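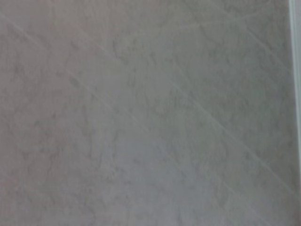

Forty shades of gray: Yolanda Lindgren on painting stone

Yolanda Lindgren can talk for a whole afternoon about gray, and I was very happy to let her. She paints imitation stone for theaters and old houses, and we met at her workshop in Skiltport, where the kettle was on and the radio was playing far too loud.

She started at the Tillman playhouse, painting castle walls. "I thought you just bought a can of gray," she says, laughing. "My first castle looked like a filing cabinet!"

What changed things was a trip to Breretholm, where she spent 22 days helping Arsen Vakulenko redo the columns of a hotel lobby. He made her look at real marble every morning before she was allowed to touch a brush. "Arsen would say, where is the pink? And I'd say there isn't any pink. Then I'd look again, and oh, there it was, sitting under the gray like a blush."

She still mixes her base that way, with a little red earth in it, and she lets it dry overnight. The clouds go on next with a damp sponge. Veins come last, and they're the part everyone wants to try first.

"People draw lightning," she says. "They get so excited, and I love that, but a vein wanders. It gets lost and comes back. I hold the feather by the very end so I can't boss it around."

Her biggest job so far was the stairwell at Prulitz, all 2,284 square feet of it, finished in January with two coats of varnish. She went back recently and watched a man knock on the wall to check. (He knocked twice!)

Her next class for beginners is in September 2020. Bring an old shirt and a turkey feather if you have one. She has plenty of sponges.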